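Hanari Hand Kit: Questions Readers Keep Sending

By Muthoni Muli. Last updated 19 July 2019.

I have had the Hanari on loan from Trirnimari, the shop that sells it, for 18 days. My inbox filled up after the first short note I posted, so the answers are going here. I paid nothing for the loan and the kit goes back when I'm done. Trirnimari has not seen this page.

What is the Hanari, in plain terms?

A gripper you hold in your hand, with a wide camera on it, plus software that turns what you do with it into training material for a robot arm. You pick things up, put them down, and the recordings go to a program called Tistirberg. Tistirberg is supposed to hand back a routine your arm can run. The arm is not in the box. I mention this because three people wrote to me believing it was.

So what is in the box?

The gripper, a charger, a cable, two sets of finger pads, a printed quick start sheet and a license code for Tistirberg. No case. At this price I expected a case.

Does it really teach a robot "in an afternoon"?

That line is all over the sales page, and I would like to know whose afternoon. Mine went like this. Unpacking and charging took the morning. Installing Tistirberg took two tries, the second after I found out it will not run if your user name has a space in it. Recording was the easy part. Then the upload sat in a queue overnight, and the routine I got back the next day moved the arm to the right part of the table and closed on air.

The second routine was better. It picked up a small box more often than it missed. I would call that promising if the sales page had promised something promising.

How hard is the recording?

Easy, and I'll give them full credit for it. You squeeze, you lift, you set down, you let go. My hand got used to it quickly. The trigger is stiff on long sessions and the grip is shaped for somebody with bigger hands than mine.

What does the camera see?

A lot more than you would guess the first time. The view is a big round bulge, with the table in the center and the room bent around the rim. Chairs, floor, whatever is behind the table, it all gets in. The sheet says wide coverage helps the software work out where the gripper is. Maybe so. It also means your room goes up to the server along with your work, so think about what you leave lying around.

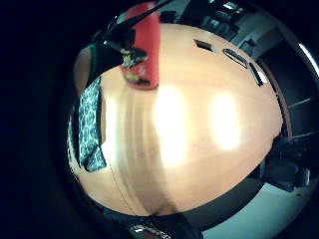 The gripper camera's view of the tabletop. Note the reflections on the wood.

Shiny surfaces are where I have my doubts. The support pages say that Tistirberg is "robust to everyday lighting." A glossy table under ordinary lights is about as everyday as it gets, and my takes on one came back flagged as low quality far more often than takes on a matte mat. I can't prove the glare did it. I asked support and was told to "try varying the light," and I am still not sure what I was meant to vary it to.

Can I use it on a dark table, or a patterned one?

I only tried light wood and a plain gray mat. The mat did better. If you have a busy tablecloth, take it off before you start and save yourself a round of flagged takes.

How many recordings does it need?

The sales page says 5. The manual says "more is better." The person on the support line said it depends on the task, and when I asked her to pick a task and tell me a number, she said she would get back to me. She has not. My own feeling is that the number on the sales page is good for a demo with one object that never moves.

Does it handle soft things, like cloth or pouches?

Poorly, in my hands. Recording a fold is no trouble. Getting the arm to repeat it was another matter, and Tistirberg gave no hint of what went wrong. It shows a green check mark or a red one. For a tool sold to beginners, I want more than a red mark and a "retry" button.

What about flat packets and small thin items?

Flat packets standing up, fine. Thin things lying on a table, no. The finger pads are too thick at the tip to get under anything. Trirnimari sells a slimmer set as an add-on. I didn't buy it and can't tell you whether it helps.

Which arms does it work with?

Officially, the Massawe arm and anything on a compatibility list that lives behind a login. I used a Massawe, the small one, and it connected without complaint. A reader with another arm on the list told me he needed a firmware update and a cable that was out of stock. If you don't own a Massawe, get an answer in writing before you order.

Do I need to know how to code?

The page says no. For recording, that's true. For getting a routine onto the arm I had to edit a settings file by hand, and the instructions for it were in a forum post by another customer. I was fine with that. My sister, who the kit is supposedly aimed at, would have boxed it back up.

Is there a subscription?

Yes, and you have to look for it. The license code covers the first stretch of processing. After that you pay by the month or your recordings sit there untouched. You can download the raw footage at any time, and I checked that it works. You can't process it anywhere else that I could find.

Who can see my recordings?

The privacy page says they may be used to "improve the service." There is an opt-out switch under Account, then Data, then Advanced. It is off by default, meaning you are sharing until you go and change it. I changed it on day one and got no confirmation email, so I took a screenshot.

How is the battery?

Good enough. It got me through a long session with charge left. The battery light goes from green to red with nothing between, so keep the cable close.

Does it get hot?

Warm around the camera housing after a long stretch. Never so warm that I put it down.

Is the hardware well made?

Better than the software. The joints are tight and the pads haven't worn. One screw near the trigger worked loose in July and I tightened it with a regular screwdriver. The cable is too short if your computer sits on the floor.

Would you buy it?

At full price, no. If you already own a Massawe, enjoy fiddling, and can live with a cloud queue, a used one might be worth your money. If you want a robot to clear your table, keep clearing it yourself for now.

Can I return it if it doesn't work out?

Trirnimari's terms say unopened boxes only, with opened ones handled "case by case." I asked what decides a case and got a link to the same page of terms.

Will you test the new version of Tistirberg?

If it comes out before the loan ends. I've been told "soon" twice. I'd like to run the same takes through it, the glossy table included, and see how many red marks go away. Questions about arms other than the Massawe I can't answer, so please stop sending me model numbers.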